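Vodside Dragway: Frequently Asked Questions

Last updated 6 July 2024

Gates and tickets

What time do the gates open?
Racers can enter from 7 a.m. on event days. Spectator gates open at 9 a.m. Test and tune nights are different, with both gates opening at 4 p.m. and cars on track at 5:30.

Do I need to buy a ticket ahead of time?
No. We sell tickets at the booth on every event day. The one exception is the September Nostalgia Meet, where reserved seats on the start line side are sold online only and general admission is sold at the booth.

Can I leave and come back?
Yes, with a wristband. Ask for one on your way out. Without it you'll be charged again.

Is there a rain policy?
If we have not completed one full round of eliminations, your ticket is good for the makeup date or any regular points race that season. Once a round is complete, the event counts as run. There are no cash refunds. Check the recorded message on the track line before you drive out.

Do you take cards?
The ticket booth and tech shed take cards. The swap meet vendors set their own rules and most want cash.

Racing

I have never raced before. Can I just show up?
Yes. Come to a test and tune night with a street-legal car, a valid driver's license and closed-toe shoes. Go to the tech line first, fill out the card, and have your hood open when the inspector gets to you. Tell the staging crew it's your first pass and they will talk you through the burnout box and the lights. If you have regular street tires, drive around the water.

What does tech inspection cover?
Tires, lug nuts, battery hold-down, seat belts, fluid leaks, throttle return and a coolant overflow. Loose items have to come out of the cabin and the trunk. That includes floor mats on the driver's side. Quicker cars need more safety equipment, and the full list is posted on the wall of the tech shed.

Do I need a helmet?
Every driver wears one, whatever the car runs. Two loaners are kept at the tech shed, first come, first served, so bring your own if you can.

Can I take a passenger?
Not on race days. Passengers aged 16 and over are allowed on test and tune nights in street cars only, with a helmet and a signed waiver.

How many cars do you take?
The pits hold up to 300 race vehicles with trailers. When they're full we close the racer gate, and this has happened at the Nostalgia Meet more than once. Pre-entered cars are guaranteed a spot until 10 a.m.

What are the classes at the Nostalgia Meet?
Stock-bodied cars, gassers, front-engine dragsters, and an index class for anything else that fits the period. All cars must be 1970 or older in appearance. Late-model engines are allowed in the index class and nowhere else. If you have a car you're unsure about, send photos to Kieran Bickerstaff, the race director, at least a week ahead. He makes the final call on eligibility, and it can't be reopened at the gate.

What does the index class pay?
The Rudd Machine index class pays $2000 to win. Runner-up and semifinal money depends on car count and is announced at the drivers' meeting.

Can I get my time slips reprinted?
Same day only, at the tower window. The system is cleared before the next event.

Is there a noise limit?
Open headers are fine until 9 p.m. After that everything on track has to be muffled, and so does anything idling in the pits.

Food and camping

What food is available?
The concession stand behind the main grandstand opens with the spectator gate. Breakfast is egg sandwiches, toast and coffee until 11. After that the menu changes to burgers, hot dogs, chili and fries. Arico Barbecue parks its trailer by the swap meet on two-day events.
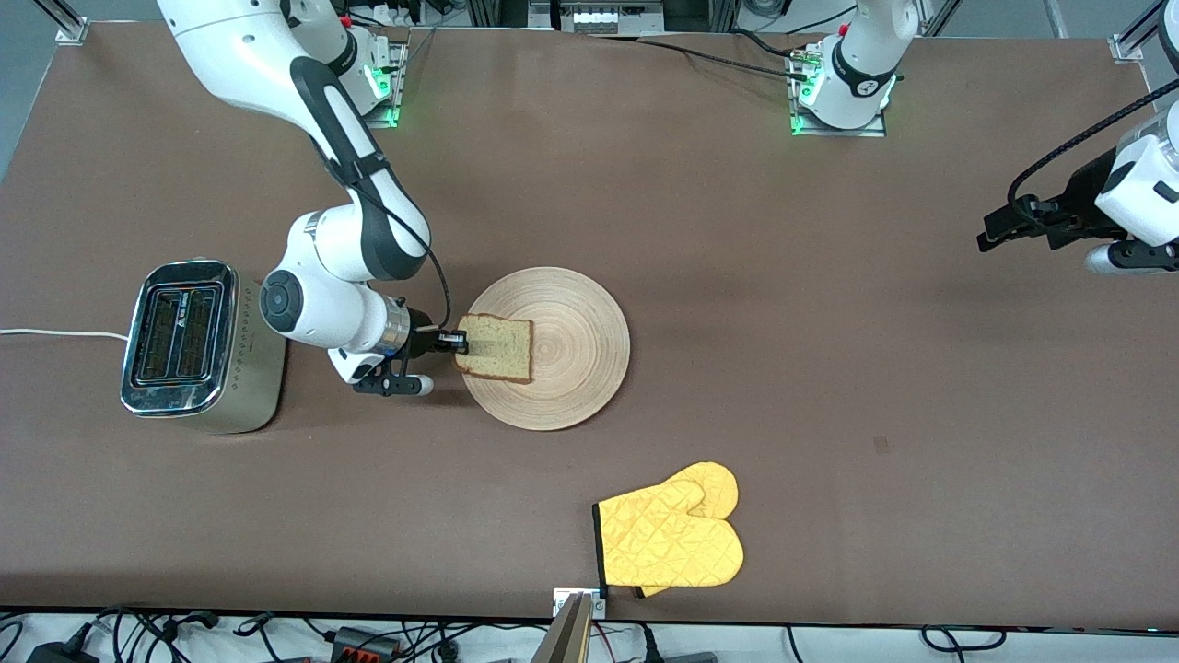

Photo: Patier Media

Can I bring my own food?
Yes, in a soft cooler no bigger than a carry-on bag. No glass anywhere on the property. Racers can bring hard coolers into the pits. Grills are allowed in the pits and the camping field as long as they're off the ground and ten feet from any fuel.

Is camping allowed?
On two-day events only. There are 70 marked sites in the field north of the return road. A site is $25 per night and fits one vehicle and one tent or trailer. There are no hookups. Generators go off at 10 p.m.

Are there showers?
There's a shower block next to the north restrooms. Hot water runs out early on Saturday mornings.

Everything else

Are dogs allowed?
In the pits and camping field on a leash, yes. Service animals only in the grandstands.

Can I take pictures?
Anyone can shoot from the spectator areas. To go past the fence you need a media vest, which has to be requested in writing before the event. Drones are not permitted.

Is there accessible seating?
Yes, at ground level by the finish line end of the main grandstand. Parking for it is off the second entrance. Tell the attendant and they'll wave you through.

I lost something. Who do I call?
Leave a message on the track line with a description of the item and where you were sitting or pitted. Items are kept in the tower office until the end of the season.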